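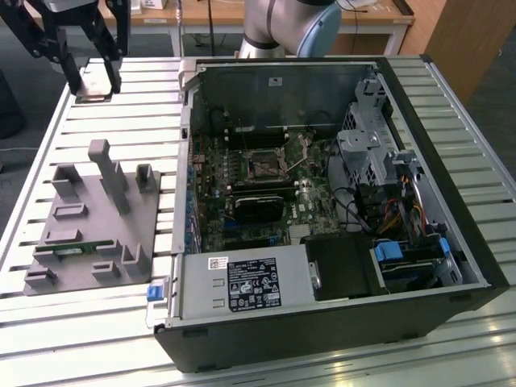
**Zunditz Players' League // PC division**

ok thread on the Zunditz roster "leak" bc my mentions are a mess. going fast, on lunch

1/ the list doing the rounds since last night has 17 fighters on it. I have played 400 hours of this game and I do not beleive that list for a second

2/ first off, Stan is listed twice. once as Stan and once as "Stan (Classic)". the classic skin got folded into his normal colours back in April. patch notes, go look

3/ second. Orklow is on there as a heavyweight. Orklow. the guy you pick for the dodge cancel

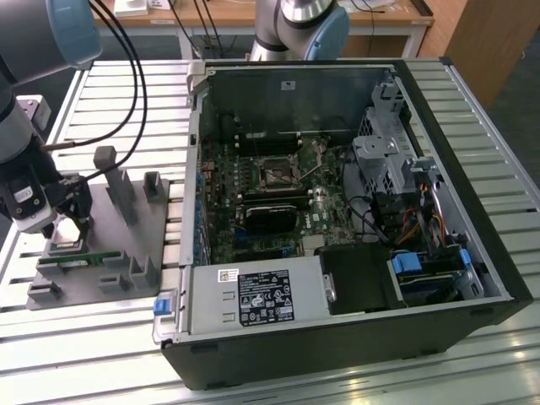 4/ and if they were moving him up a weight class they'd have to redo his whole throw game, which, fine, maybe, but the list has his old moves copied straight accross from the beta wiki. same spelling mistake in the third grab and everything

5/ Dzintra Žukauskas put the fonts side by side in the Discord this morning. menu font on the "leak" is the demo one. demo font got swapped before launch. she has screenshots, ask her nicely

6/ no I don't know who made it. Teodoro Villalobos reckons it's a mockup off the fan art forum, and he's been through more of those threads than me so I'd go with that for now
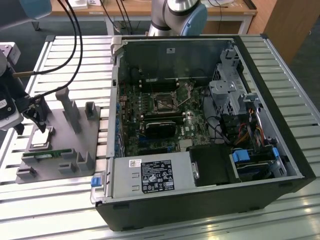
7/ what I DO think is coming: the Tesurness arena. name's been in the files for 2 patches now, with crowd audio. PC people asking if their rig will cope, no idea, no specs out yet. if yours currently looks like that one, side off and nothing in the CPU socket, you've got other stuff to sort before the arena drops lol. everyone else just sit tight

8/ also coming imo: at least one new tag team. there's a blank pair of slots on the select screen right beside Orklow and they favour filling those in pairs

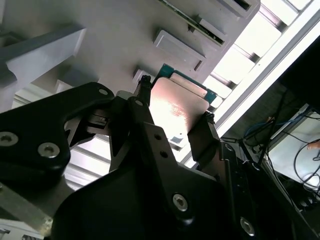 9/ could be the twins from the story mode. could be nothing, last time we got all worked up over blank slots it was a random button

10/ Montserrat Solís asked if fake list = league night off. no. bracket is still on, 7 pm, same lobby code, current roster only. pls don't sign up with a fighter off the leak, Wenceslao Orozco already tried it and I had to redo his half of the draw

11/ if you see the list reposted just link tweet 2 and the font thing. don't argue with the guy with the flame avatar, he's having a great time

12/ right back to work. will add to this if the devs say anything, they're usually pretty quick on fakes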